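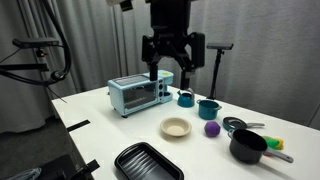 Why test grippers on a toy kitchen set?
Toy cookware has the shapes of the real thing at a size and weight a small gripper can manage, and a dropped pot costs you nothing but a trip around the table.

We asked the person who runs gripper trials at Dadidari, a small shop in Brarville that compares arms, grippers and cameras for other labs. The interview took place in August, over a very long lunch.

"People send us spec sheets and I love spec sheets, I read them in bed," our host told us. "But a sheet gives you stroke and force. It won't tell you what happens when the finger has to get down beside a kettle without knocking it over."

The current round pits the shop's usual parallel gripper against a newer one from Kongkaew, on the same arm and with the same list of 84 pick-and-place tasks. Cups come first on the list.

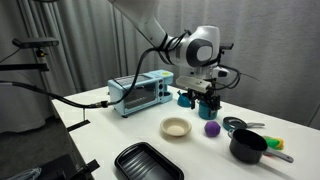

Teal cup between the fingers, just above the tabletop.

"Cups are wonderful! You can pinch the rim, go around the body or try for the handle if there is one, and every operator has a favorite. I'm a rim person. We had a real argument about it in the spring."

So far the team has logged 692 attempts. Each one gets a line in a shared file with the gripper, the grasp used and a short note. The notes are the part our host goes back to most — "slid a little, then held" says more to an engineer than a check mark does.

Then there is the bowl task, where something has to be set down inside a shallow rim. The fingers need room to open again once they are in there, and a wide finger can bump the edge on the way out.

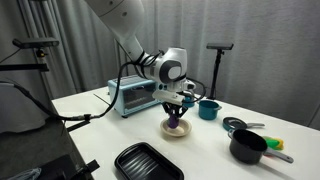

Cameras and controllers

The shop is just as keen on where the cameras go. "Put one off to the side and the arm blocks it half the time. Put one across from it and now you've got the other side of the gripper, and the two together are great. I could move stands all day, and some days I do."

On controllers, the choice was between a hand-held one and the Berkness desk unit. New operators got 10 minutes of practice on each before their tries counted. Most liked the hand-held one right away, and our host did too, but the desk unit was steadier for slow moves close to the table. "I went in with my mind made up, and I had to unmake it. That was a fun week." 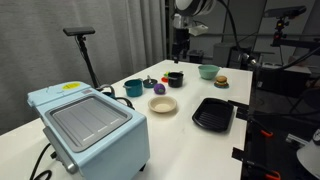

What comes next

More than 200 attempts are still to go with the Kongkaew gripper, and after that the whole list gets run again with softer fingertips. The task our host is looking forward to is lifting a lid by its knob. "It's a tiny target and you have to come straight down on it. I've been practicing at home with a pair of salad tongs."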